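Week 6: Mixed bins, and whether sorting advice is worth anything

Reading for this week was the first half of Tzanetos's pamphlet on household order and the short reply by Lambrakis. Bring both on Thursday. If you only have time for one, read Lambrakis. It's shorter and he makes fewer promises.

## 1. The claim

Savvas Tzanetos says that any mixed bin can be sorted by one rule, applied once, by a person who has never seen the contents before. He calls this the Lundham rule, after the town where he first taught it. In his version you pick a single property (what a thing is made of, what it's for, or how big it is) and you stick with it until the bin is empty.

I have taught this for several years and I still don't buy it. The rule works nicely on the bins he chooses. His main case is a drawer of cutlery. Cutlery is already a category, so by the time he opens the drawer most of the sorting has been done for him.

## 2. What a mixed bin is

Lambrakis makes a distinction that Tzanetos skips:

- A **loose set** is a group of things that belong together and have lost their arrangement. Cutlery, socks, a box of screws.
- A **leftover bin** is a group of things whose only connection is the bin.

Most of the trouble at home comes from the second kind. A plastic container, a building-block baseplate, a small bottle, some packaging, something round and pinkish-red that could be a peach: what single property sorts those? Try material and you get a heap of plastic that tells you nothing about where any of it should live. Try size and the baseplate ends up as its own pile. Try use and you're stuck at the first item you can't name. 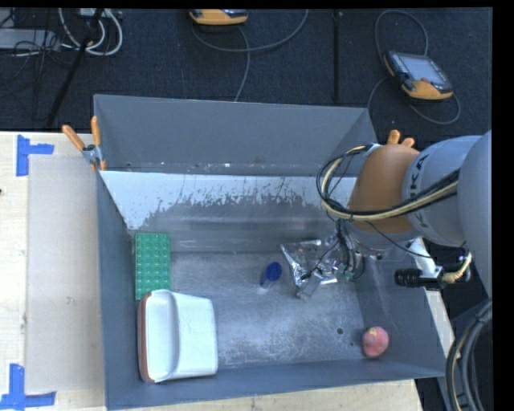 Tzanetos would answer that use always wins in the end, and that anything you can't name goes in a pile called "unknown." Fine, but look at what the unknown pile does in his own worked cases. In the Katsaros kitchen, which he writes up at length on page 51, it is the largest pile in the room when he stops. He counts this as a success. I'd want to know what happened to that pile the next morning, and he doesn't say.

## 3. Three weak spots

**Wrappers.** A crumpled package is either trash or a container with something in it, and you have to handle it to find out. Tzanetos treats sorting as a thing done with the eyes. Lambrakis says, correctly in my view, that half the work is done with the hands. Foil and clear plastic are the worst for this. Under a bright light they are hard to tell apart, never mind what might be inside.

**Things that hold things.** Is a white plastic tub an item to be sorted, or is it equipment for sorting? If you put it in the plastics pile you lose a perfectly good box. If you start filling it, you've changed the bin halfway through, and the rule said not to.

**Parts of a bigger thing.** A baseplate is no use without its blocks. Sorting it correctly means knowing where the blocks are, and they may be in another room. The rule looks only at what's in front of you. (Somebody asked last term whether a baseplate counts as a toy or as a tray. I said toy. I've had second thoughts.)

## 4. The numbers

The pamphlet reports that 500 households tried the rule and that 50 gave it up. People quote this as if it settled the matter. Before you do the same, ask:

1. Gave it up after how long?
2. Who was asked, and who did the asking?
3. Did the other households have leftover bins at all, or only drawers?

The Derau edition adds a table, but the table doesn't answer any of these. It does break the results down by room, with kitchens doing best. See my remark on cutlery.

## 5. What Lambrakis offers

Periklis Lambrakis suggests two passes. First take out anything that could spoil, leak or break, wherever it sits in the bin. Food and bottles come out here. Then sort what's left by the room it goes back to.

I prefer this, with reservations. It asks you to know the house, so a stranger can't do it. It also leans on the word "could," which a nervous sorter will stretch to cover everything. And his test of the method, the Hivudow storeroom, is one storeroom.

## For Thursday

Find a leftover bin at home. Don't tidy it first. Sort it once by material, tip everything back, then use the two passes. Time both, and write down each item you hesitated over and what you decided. A page is enough. Please don't choose a cutlery drawer.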